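Speaker notes — student projects evening, second slot, start 6.40

Opening. Thank the hosts. Say who I am: Lilian Shemweta, second year, one of the Pelow group. Elango Panicker runs the module and will take the marking questions at the end, so send those to him.

What the project is. Each group gets an arm, a table and two baskets, and has one term to write a program that sorts groceries. Our group is called Pelow; the other one is Rikano. Same hardware, same items, separate code.

The task sounds small. Pick an item up, decide which basket it goes in, put it there. A run is nine items. You lose marks for a drop on the table and for anything that knocks a basket over.

Slide 4. Leave it up while I talk about boxes.
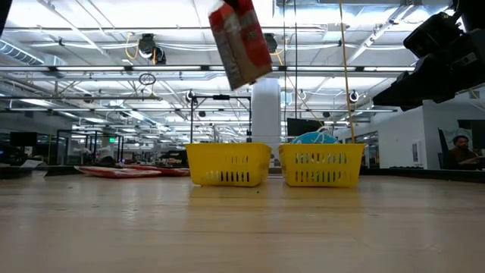 Page last changed: January, 16:20

Boxes against soft packs. A carton has flat sides and sharp corners, so the angle matters. If it comes over at a tilt, the lowest corner gets there first. Point to the corner on the slide, then to the gap between the yellow baskets. Our early code aimed for the middle of the item and took no notice of the corner. We now work out the lowest point and aim with that.

Numbers, keep this short. We logged 1,254 attempts over the term. In the last block of 100 we placed 77 correctly. Most of the misses were cartons. Don't compare with Rikano, they haven't finished their write-up.

What we would change:
- start logging in week one, we lost the early runs
- agree names for the two baskets — "left" meant different things to different people
- test with the items in a mixed order much sooner

Pause for water. Check the time. If it is past 6.55, skip the part on Diltier.

Diltier is our planning script. It picks the order of items, tall ones first. It took about 9 evenings to write and most of that went on one bug, where it planned the same item twice. Show the before and after log if there is time.

Close with next term's plan, then questions. If someone asks about the code, it goes up after marking.

Related items
Rikano group: slides and handout
Poojary prize for student projects: how to enter
Module outline and kit list
Notes from the first project evening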